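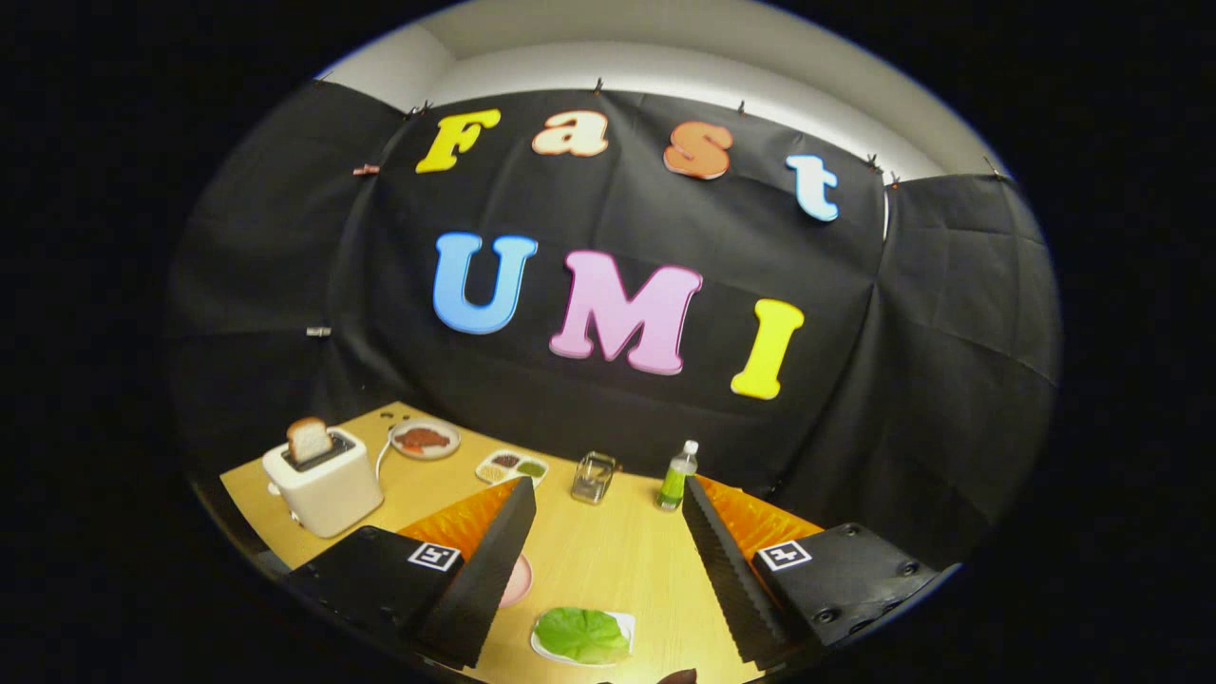 Schwarzer Stoff mit kleinen Klammern an der Oberkante, davor schaumstoffartige Buchstaben

Betreff: Re: [Amateurtheater] Aushang schwarz, Gewicht und Befestigung

Am Montag, 28. Juni 2021, schrieb Bühne Ania:
> Hallo Liste,
> wir spielen ab Januar in einem Saal von 1904. Die Rückwand ist hell
> gestrichen und wirft jedes Licht zurück. Bohren dürfen wir nicht, es
> gibt aber eine umlaufende Holzleiste in gut erreichbarer Höhe.
> Matero hat uns Bühnenmolton angeboten, Grament einen leichteren
> Dekostoff zum halben Preis. Reicht der leichte? Und hält so etwas
> mit Klammern, oder brauchen wir Ösen und ein Seil?
> Die Wand ist 11 Meter breit.

Hallo,

zur ersten Frage: für die Rückwand würde ich Molton nehmen. Wir hatten zwei Spielzeiten lang einen Dekostoff, der im Laden tiefschwarz aussah. Sobald der erste Scheinwerfer von der Seite kam, war er dunkelgrau und glänzte an den Falten. Für Gassen und für alles, was nur im Halbdunkel steht, reicht der leichte.

Lasst euch von beiden Firmen ein Muster schicken, mindestens 80 cm breit, und hängt es an einem Probenabend unter euer eigenes Licht. Fragt auch nach dem Brandschutzzeugnis. Das muss zum gelieferten Ballen gehören, eine allgemeine Broschüre hat bei uns bei der Abnahme nicht genügt.

Zur Befestigung: Klammern gehen, solange der Stoff leicht ist und glatt hängt. Bei Molton in voller Höhe zieht das Gewicht, und zwischen den Klammern sackt die Kante durch. Wir haben oben Gurtband mit Ösen annähen lassen und binden an ein Rohr. Ob eure Leiste das trägt, müsste sich jemand vom Fach ansehen. Wenn nicht, bleiben Stative mit Querrohr, die müssen dann beschwert werden.

Bei der Breite rechnet bitte Zugabe ein. Glatt gespannt sieht man jede Naht. Wir haben für unsere Wand drei Bahnen bestellt und lassen sie überlappen, das hat sich auch beim Waschen und Transportieren bewährt. Eine einzige große Bahn bekommt man zu zweit kaum noch ordentlich gefaltet.

Noch etwas zur Lagerung: nicht in Plastiksäcken. Unser alter Aushang lag einen Winter lang im Keller und hat seitdem Stockflecken. Jetzt nehmen wir Stoffsäcke und schreiben die Maße außen drauf.

Falls jemand auf der Liste schon bei Valdebenito hat nähen lassen, würde mich interessieren, ob die auch fremden Stoff annehmen.

Viele Grüße
Technik Kellerbühne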